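The Second Hand

By the time Dilek Ersoy took over the shelf study, it had already used up one doctoral student and most of a grant. The student had gone to a job at Després. The grant had until the end of January.

She inherited a notebook, a password and a number. The number was 72. Out of every hundred tries at carrying a basket to a shelf and lifting it to the right compartment, the robot managed 72. The paper everyone wanted to write needed it to do better than that, and the method that was supposed to make it do better was called Flovora. Flovora had been tested in simulation for a year. In simulation it was very good.

"What does it do differently?" her brother asked on the phone.

"It plans both hands at once."

"Didn't it do that before?"

"Before, it planned the hand with the basket and let the other one hang there."

He said that sounded like him with the shopping.

The method was simple enough to write on one sheet of paper, and she had done so and taped it beside the monitor. The hand with the load got its path first. Then the free hand was given a position of its own, near the place the load was going, and the two were solved again together, so that the weight on one side was answered by the reach on the other. The old planner treated the free arm as dead weight. Flovora treated it as part of the lift.

She ran 500 trials with the old planner before she touched the new one. Her supervisor at Plarkness thought this was a waste of three weeks. The old student's 72 was already in the notebook, he said, in ink. Dilek said she hadn't been in the room for those. She got 71, then over the last hundred it drifted up, and the whole lot averaged out at 72 after all. She wrote it under the old number in the same column and didn't mention it to him until he asked.

Then she switched the planner over.

The room was done up as a bedroom, with a grey cover on the bed and a green pillow she straightened every morning out of habit. She worked from a stool near the door with the stop button on her knee. Between trials she put the robot back at its mark, checked the cables and typed one line in the log. Most of the lines said the same thing. 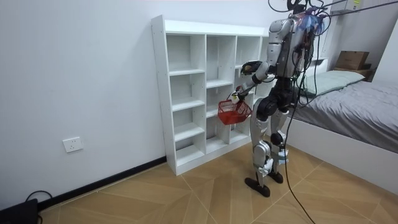 The free hand level with the middle column, the basket still low.

She got to know the positions the way you get to know the stairs in a house. The upper hand went out to chest height. The basket hung below it, in front of the lower compartments, and there was a moment in each trial where she could tell which way it would go. If the shoulders stayed quiet, the lift would be clean. If there was a small twitch on the left, the basket would catch the edge of the shelf and she would be writing a different line.

After the first hundred trials, Flovora was at 69.

She checked the code. She checked the calibration of the arms, and then the calibration of the camera, and then the floor with a level borrowed from the people at Clavberg down the hall. The second hundred came in at 70. It was not a disaster. It was a year of somebody's work, coming out a little worse than doing nothing with the other arm.

Her supervisor came and watched six trials, standing up, with his coat on. Five of them worked.

"Looks fine to me," he said.

"It's five out of six. It was 70 before you came in."

"Maybe it likes an audience."

That night she took the log home and read the failures in order, which she had been putting off. It was dull work and her tea went cold. Somewhere after midnight she noticed that the failures were mostly for the bottom compartments. For the top ones there were hardly any. She went back through the old planner's trials and found the opposite: good low down, poor up high. The two averages sat almost on top of each other and had nothing to do with one another.

She thought about it in the shower. A high lift needed the other arm out as a counterweight. A low lift didn't, and the arm reaching out in front only pulled the body forward over its toes. Flovora was doing what it had been told to do on every shelf, including the ones where there was no call for it.

The change was two lines. Below a certain height, the free arm was left alone. She chose the height from the first half of the data and kept the second half shut in a folder until it was set, and then she ran the whole thing again with the robot, because a folder was not a robot.

It took until the second week of January. Altogether, counting the old planner and everything since, she had 695 trials she was willing to put her name to, and a good many more that she wasn't. She left those in as an appendix, with the reasons.

"So it's better," her brother said.

"On the high shelves. Down low it's the same as it was."

"Is that what you'll say in the paper?"

"That's the title, more or less."

Her supervisor asked if the title could be stronger. She said she would think about it, and she did, for most of an afternoon. The draft that went in was dated 10 April 2019 and the title was the one she'd started with.

The next morning she straightened the pillow and put the robot back at its mark. There was a question from the appendix she wanted to look at, to do with the left shoulder.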